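Voltero Home Help Desk
Ticket 227: Marks on new timber tabletop, bathroom bench area
Opened by: Hacer Tekin
Opened: 28 Jul 2021
Status: Closed, notes kept for others with the same top

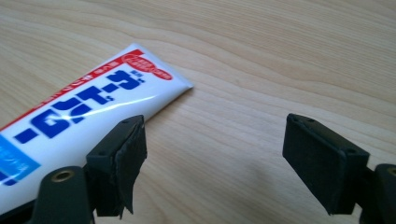
White tube with the dark blue lettering, on the pale tabletop.

Original message

Hi team! First up, I love this table. We put the Destivia top in the ensuite as a vanity bench and the grain is gorgeous, all those soft curves running up to one side. I'm writing about a dull patch on mine, near the basin, where the toothpaste lives. It's the size of a fifty cent piece and it has lost its sheen. You only notice it at night with the mirror light on, but once you've seen it you can't stop seeing it.

I've wiped it with a damp cloth and then a drop of dish soap. No change. The top has been in for 96 days and was sealed before it arrived. Is it the finish, or something we're leaving on it?

Reply 1, Help Desk

Thanks Hacer, glad you like the grain, those swirly boards are our favourites too. A couple of things to check please:

Is the patch rough to a fingernail, or smooth?
Does it darken when you put a drop of water on it?
Does the tube get put down with the cap off?

Please hold off on any spray cleaner or magic sponge until we hear back.

Reply 2, Hacer Tekin

Smooth! And the water drop just sat there in a bead, no darkening at all, so I'm feeling hopeful. As for the cap, guilty as charged. It's a flip cap and my son leaves it open, so there's a smear on the bench most mornings and it's dried hard by the time I get home.

I did two more tests because I was curious. I put a dab of the paste on the offcut you sent with the order and left it overnight, then did the same with hand cream beside it. The hand cream wiped straight off. Under the toothpaste there was a faint dull spot, but only after I'd scrubbed the dried bit with a dry cloth. A second dab that I soaked first came away with no mark whatsoever. How good is that?

Reply 3, Help Desk

What a great test, we're pinching it. Your finish is intact. The water bead tells us that, and the smooth feel backs it up. Toothpaste is a mild abrasive, so rubbing it off dry has polished the matte surface unevenly in that one spot.

To blend it back:

1. Lay a wet face washer over the patch for ten minutes and lift off whatever is left.
2. Dry the top and leave it for a couple of hours.
3. Rub with the grey Fakir pad, following the grain, light pressure, well past the edges of the patch. Where the grain curves, curve with it.
4. Wipe down, then one thin coat of Clunska maintenance oil. Buff off the extra after 15 minutes.
5. Keep the area dry overnight.

Try it on the offcut first — the marked one is perfect for this.

Reply 4, Hacer Tekin

Done, and I'm rapt! Offcut came up beautifully so I went ahead with the bench the same evening. After the first coat there was still a slight halo if you crouched down and looked across it. A second thin coat on the weekend fixed that, and now I honestly have to hunt for the spot. The colour is a tiny bit warmer there but the rest of the top will get its oil in November anyway.

The toothpaste has moved to a little ceramic dish. Cap still open most mornings.

Closing note, Help Desk

Cause: dried toothpaste rubbed off dry. Finish not damaged, no warranty claim needed. If the halo is still there after the second coat, reopen the ticket and we'll post out a fresh pad.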